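## 手持ちグリッパーの指先パッドとカメラ、どっちから替えるべき？

**mogura_lab**

こんにちは。家の中で布や小物をつまむデータを手持ちグリッパーで録って、あとでアームに同じ動きをさせる、というのを趣味半分でやっています。アームはIdanceの卓上タイプ、コントローラはRawatです。

困っているのは薄い布です。タオルくらい厚みがあれば普通につまめるのに、ハンカチやふきんみたいな薄手になると、指を閉じた瞬間にスルッと逃げるんですよね。昨日は薄手の布だけで50回やって、ちゃんと持ち上がったのが22回でした。手で持って録っているときは、自分で無意識に角度を直しているのでまだマシなんですが、アームに再生させるともっとひどいです…。

考えているのは次のふたつ。

- 指先のパッドをTrodumの柔らかいやつに替える
- カメラをDrikexの広角に替えて、指先まわりをもっと大きく写す

予算的に両方いっぺんは無理です（片方でも家族会議ものです）。同じような構成の方、先に手をつけるならどっちでしょうか？あと、比較するときの試し方も教えてもらえると助かります。ネットで見る比較はだいたい箱とかブロックばかりで、布の話がぜんぜん見つからなくて。

**hanpa_na_neji**

パッド一択。カメラ替えても滑るもんは滑ります。うちはパッド替えたら一発でした。

**kitchen_servo**

うちも似た遊びをしているので長めに書きます。順番としてはパッドが先でいいと思うんですが、上の方ほどは言い切れないです。というのも、布が逃げる理由がだいたい二通りあって、そもそも指が布の下まで届いていない場合と、挟めているのに引き上げる途中で抜ける場合とで、効く対策が違うんです。

見分け方は簡単で、録った映像を指が閉じるところだけコマ送りで見てください。閉じきった時点で指の間に布が入っていなければ、位置か角度の問題です。パッドを柔らかくしてもたぶん変わりません。入っているのに持ち上げ始めてから抜けているなら、摩擦か握る力のほうなのでパッドが効きます。

試し方は、私はこうしています。

1. 布は一枚に決めて、毎回いったん広げてからくしゃっと落とす
2. つまむ場所を「折り目の山」「端」「角」に分けて、それぞれ同じ回数やる
3. 閉じた瞬間に布が入っていたか、最後まで持ち上がったかを別々に記録する
4. パッドを替えたら、カメラもコントローラの設定も一切さわらずに同じことをする

3番を分けておくのがミソで、私は最初これをまとめて「成功・失敗」だけで付けていたので、あとで見返しても何も分からず全部やり直しました（泣）

それから机の面もけっこう大事です。硬い面に直接置いた布と、下にもう一枚敷いてある布では、指先の沈み方が違うので数字が変わります。比較の途中で敷物を替えないこと！

**mogura_lab**（追記）

詳しくありがとうございます！コマ送り、さっそくやってみました。失敗したうちの多くが「閉じたときには布が入っている」ほうで、引き上げるときに抜けていました。ということは摩擦っぽいですよね。端をつまんだときはそもそも指が届いていないのも混ざっていて、まとめて数えていた自分を反省しています。

指はどちらも細い黒で、内側に青っぽいパッドが付いています。 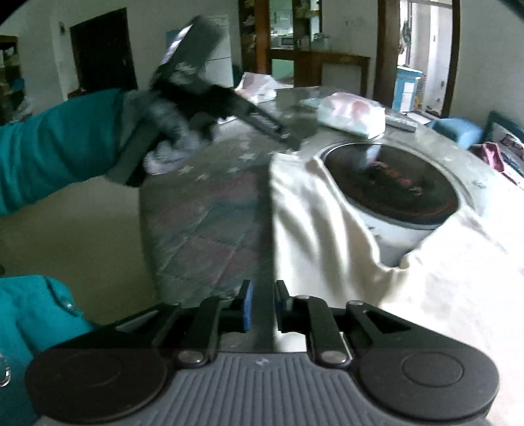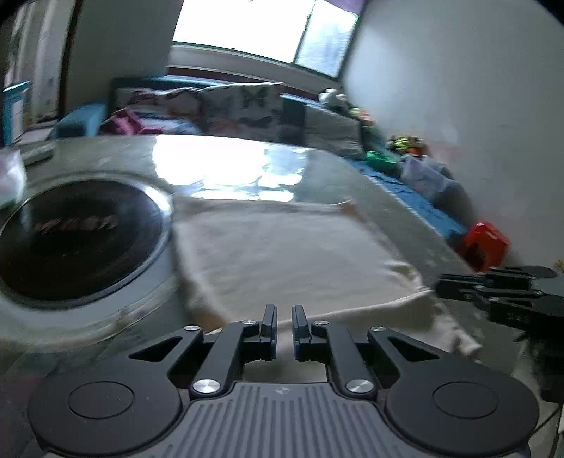

パッドを替えたあと、前に録ったデータはそのまま混ぜて使っても大丈夫でしょうか？

**kitchen_servo**

パッドの厚みが同じなら混ぜて使えます。厚みが変わると指の閉じきる位置がずれるので、その場合は全閉と全開の値を取り直して、古いデータの開き幅も新しい範囲に合わせて換算してください。それと、どの録画がどのパッドだったかはファイル名かメモに必ず残しておくこと。換算を間違えたときに戻れなくなります。

見た目の色が大きく変わるパッドだと、映像で学習させている場合は少し影響が出るかもしれません。うちで白から黒に替えたときは、新しいパッドで録り足したぶんを入れるまで、アームの指の閉じるタイミングが妙に早かったです。色が近いならあまり気にしなくていい気がします。

**yoru_no_firmware**

横から失礼します。カメラ側の話が出ていないので少しだけ。

Drikexの広角、うちで使っています。指先が大きく写るというより、まわりがたくさん写るカメラです。手元の布の折り目をよく見たいなら期待と逆になるかも。端のほうは歪みも強いので、机の奥の物の位置を拾いたい人向けだと思います。

あと速く動かすとブレます。30fpsで録っていた頃は、サッと振ったところが流れてしまって、指が閉じた瞬間のコマが使えないことがよくありました。私はカメラを替えずに、シャッター速度を固定して部屋の照明を一つ足したらだいぶマシになったので、買う前に設定を触ってみるのがおすすめです。逆光にも注意で、窓のほうを向くと露出が引っ張られて手前の布が暗く沈んだり、反対に窓が真っ白になったりします。カーテンを引くだけで違いますよ。

Rawatのコントローラなら、握る力の上限が初期設定でかなり低めになっていませんか？うちのは出荷時のままだと薄い布にはまるで足りなくて、少しずつ上げていって落ち着きました。いきなり最大にするとパッドがよれて、かえって滑るので少しずつで。

**mogura_lab**

皆さんありがとうございました！握る力の上限、見てみたら初期値のままでした…。少し上げて、Trodumのパッドも注文して、布は同じふきん一枚で通してみました。合計69回やって、前みたいに途中で抜けるのはかなり減っています。ただ端をつまむときに指が届かないのは相変わらずなので、次は手首の角度のほうを見てみます。カメラはしばらくこのままで、夜に録るときの照明だけ足すことにしました。

hanpa_na_nejiさん、パッドの型番って覚えていたりしますか？私の買ったのは角が少しめくれてきていて、貼り方が悪いのか物の問題なのか知りたいです。

**hanpa_na_neji**

型番は箱を捨てたので不明です。めくれるのは脱脂不足かも。アルコールで拭いて、貼ってから一晩置いたらうちはめくれなくなりました。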